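4. Living with the Brarnus kit

I'll start with the part of this review I was most looking forward to writing, the two-arm table kit from Brarnus. Sections 2 and 3 dealt with the Pinetti and Tikkanen packages, and both of those arrived as single arms that you're expected to pair up yourself. Brarnus sells the pair, the grippers and the control software under one order number, and I wanted to know how much of my time that would save. My co-reviewer Dilruba Jayawardena was less excited than me (she had already fought with an earlier release of the software) and her notes kept me from being too generous in a couple of places below.

Setup first. The manual says an afternoon, and I got to the first powered motion in just under 4 hours, including lunch. Most of that went into the cables. There is plenty of slack in them, maybe too much, and I rerouted the left one twice before I was happy with how it moved when the arm reached across. The mounting hardware was fine. I'd have loved a printed template for the spacing between the two bases - the manual gives you a drawing with the dimensions on one page and the tolerances on another, and I kept flipping back and forth like somebody following a bad recipe.

Calibration is where the kit really won me over. You run a routine called "table plane" before any objects go out, and each gripper visits a grid of points above the surface while the software fits a plane through them. I left it at the default of 32 points. It's a dull thing to watch, but it is so much nicer than the Pinetti procedure, where I was typing in joint values by hand! We repeated the routine at the start of every session and kept all the logs. Figure 4 was taken during this stage of the work.

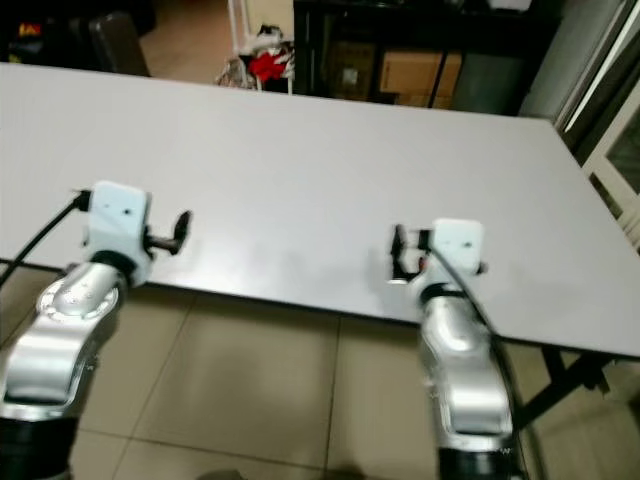

Figure 4. The two-arm kit at the table.

The fitted planes agreed with each other well from one session to the next, with one exception that I traced to a screw I hadn't tightened. I can't blame Brarnus for that, although a warning in the software would have been welcome. It accepted the bad fit without a word and I only caught it when I was going through the logs that evening.

For the main trials we used the same protocol as in Section 2: 600 pick-and-handover attempts, split evenly between left-to-right and right-to-left. I won't repeat the object list. An attempt counted as a success if the receiving gripper held the object through the full retreat move, and anything we had to touch counted as a failure, even if it was only a nudge. Dilruba scored the attempts and I ran the console, then we swapped halfway through so that neither of us got too attached to our own way of judging a near miss.

Handing over rigid objects went smoothly in both directions. Soft ones were another story, and I don't think the grippers are the main problem. The planner wants to bring the receiving fingers in along a straight line, and with anything floppy that line tends to pass right through the part that's sagging. You can edit the approach path, but only from the scripting side, and the documentation for that is thin. I ended up borrowing the approach settings from the Kirov planner we cover in Section 5, which took an evening to translate and helped quite a bit.

Support was friendly and slow. I sent three tickets and the answers were good once they came. The price of the second-year service plan was raised while we were testing, so please check the current number before you put it in a grant budget.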